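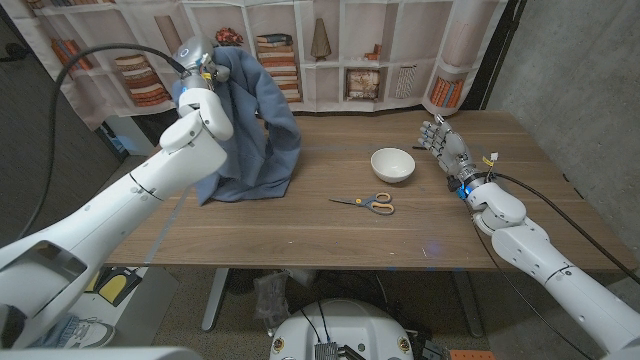
Flener robot cell back at work after its autumn service

05/11/2021

The two-armed robot at the Stollevis workshop in Flener is running again after four days of servicing, and I'm pleased to say I was allowed to stand in the way for most of it. The cell is called Grukoline. It had been going since August with nothing more than a wipe down and the odd tightened screw, and by last week it had clocked up 3,833 pick-ups on the table. Stollevis services it whenever the right hand starts missing things it used to get, and it had started missing the bowl.

The bowl is a plain white one, the sort you'd eat cereal out of, and it lives on the table with a pair of scissors and a blue cloth. Those three between them are the whole test. Cloth for the left gripper, bowl for the right hand, and the scissors for whichever arm is feeling brave (the team's words). I'd expected something grander, I must admit! But a cloth is a horrible thing to pick up if you're a machine, as it never hangs the same way twice, and the workshop reckons it learns more from the cloth than from anything else it has tried.

The job started with the cables. Both arms have black cable running along the outside of them, and over a few months the cable creeps. If it creeps too far it goes tight when the arm reaches across, and then the wrist doesn't quite get where it thinks it's going. So the arms were sent slowly to the far corners of the table, one at a time, while somebody watched for slack and moved the ties along. The left one needed hardly any doing. The right one took until lunch.

After that came the hand itself, an Antal with five fingers, and this was the part I'd really come for. 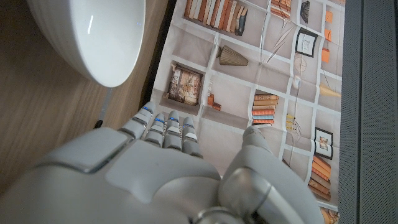 Tamsin Orrell

Each finger on the Antal is checked by itself before it is checked with its neighbours. It's a slow business. The finger curls, it straightens, somebody writes a number down, and on it goes to the next one. The blue lights on the fingers are handy here, as you can look across all four and see straight away if one has dropped off. None had, but the third finger was coming back 5 mm short of where it should be when it opened, and that turned out to be most of the trouble with the bowl. With one finger hanging back, the hand was nudging the rim before it could close round the side.

I asked if that meant a new finger. It didn't, thank goodness, at what they cost. The joint at the bottom of it wanted cleaning and the tension set again, and then the open-and-close routine was run 148 times to let it all settle. I stayed for the first thirty or so and then went for a bun.

The thumb is looked after separately. It's a good deal bulkier than the fingers and does more of the pushing, so it gets its own page on the service sheet. The shiny joint at its base was wiped and looked over with a torch, and a new dab of grease went in where the sheet says one should. While it was at it, the team swapped the order of the pages round so the thumb comes first next time - it makes more sense to have the strongest bit right before you fuss over the others. 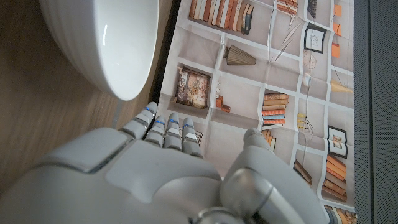

Then there was the small camera at the wrist, which has to agree with the hand about where everything is. They go over the lens with a dry cloth, park the hand at a set height, and compare what the camera says with a tape measure. If the two don't match, the numbers in the software get changed and they do it over again. It took three goes with this one. The first had to be thrown out when the table got knocked (not by me, I'd like that written down).

The printed bookshelves came in for some attention too. They've been up against the table all season, vases and clocks and rows of orange books, and they're there to give the cameras something busy to look at. The workshop would like a flatter one, as the creases catch the light and the software has once or twice taken a fold for the edge of a shelf. There's a new print on order. I asked what was going to be on it and was told more shelves.

The left gripper was the easy one, and was left until last for that reason. It's built quite differently from the Antal, with rounded grey parts that close on whatever's between them, and the main worry is fluff. The blue cloth sheds. Bits of it work their way down towards the fittings at the base, and Stollevis now picks them out with tweezers and a soft brush, a trick borrowed from somebody's sewing machine. The seam in the housing was brushed out as well and the little wire down the inside was checked for rubbing.

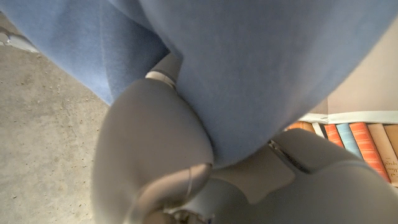 Blue cloth in the gripper, with book spines behind.

For the restart the arms were run at quarter speed, then half, and then left alone to get on with things while we all stood behind the line pretending not to be nervous. The right hand found the bowl on its first try at full speed and there was a small cheer. The scissors took longer, and the team has gone back to a lower approach for those, coming in along the table at the handle end.

The recordings kept from the season come to 1,219, and the workshop will be comparing the new runs against them over the next few weeks to see if the third finger stays where it's been put. If it slips again the hand will come off and go back to Antal for a proper strip-down, and Grukoline will carry on with the left arm by itself in the meantime. The next service is pencilled in for when the new print arrives, so that both jobs can be done with the table cleared.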